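Kulholm Guest House
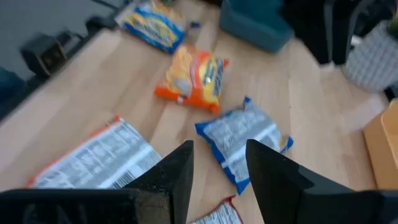
Snack packets on a wooden tabletop

Kulholm Guest House is a small hotel in the harbour village of Kulholm, on the southern shore of the Brastaneo inlet. It has 50 rooms in two buildings joined by a covered walkway, and is open all year except for most of February, when it closes for repairs. The house is best known locally for its dining room and for the long terrace facing the water.

History

The older building was put up as lodgings for seasonal fish workers and had shared washrooms on each floor. When the fish works shut, the building stood unused for several winters and part of the roof was lost. It was bought by Maeve Brophy, who had previously run a boarding house further up the inlet, and reopened as a guest house with rooms on the ground and first floors only. The top floor was brought back into use later, after the roof had been replaced in slate.

The second building, known as the Hitwood wing, takes its name from the sawmill that once stood on the plot. It holds the larger rooms, the lift and the laundry. A plan to add a swimming pool behind the wing was dropped when the ground was found to be too wet.

Aurelio Villalobos became manager on September 25, 2022. Under him the reception was moved from the old building to the walkway, and the former reception became a reading room.

Rooms

Rooms are sold in three classes: single, double and family. Singles are all in the old building and look out over the yard. Doubles are found in both buildings, and those on the water side cost more. Family rooms sleep up to five and have a small fridge and a kettle. Every room has its own shower, but baths are fitted only in the Hitwood wing. There is no air conditioning.

Dogs are allowed in the ground-floor rooms for an extra charge per night. The upper floors of the old building can be reached only by stairs.

Food and drink

Breakfast is included in the room price and is served in the dining room, or on the terrace in summer. Dinner is served to residents every evening and to other visitors by booking. The menu is short and leans on local fish, with barley soup as a fixture through the colder months. Packed lunches can be ordered at reception the evening before.

The bar, called Dinu, has its own entrance from the quay and stays open later than the dining room. It serves drinks, sandwiches and light snacks.

Access and surroundings

The guest house stands 800 metres from the ferry landing, along a level paved path. The 374 bus stops at the top of the village, from where the walk down is steep. Parking is free for guests, with spaces in the yard and a further strip beside the old sawmill gate.

A footpath starts behind the Hitwood wing and follows the shore to Brastaneo Point, where there is a bird hide. Bicycles can be hired from reception in summer. The nearest cash machine is at the ferry landing.

See also

Brastaneo ferry
Hitwood sawmill
Kulholm harbour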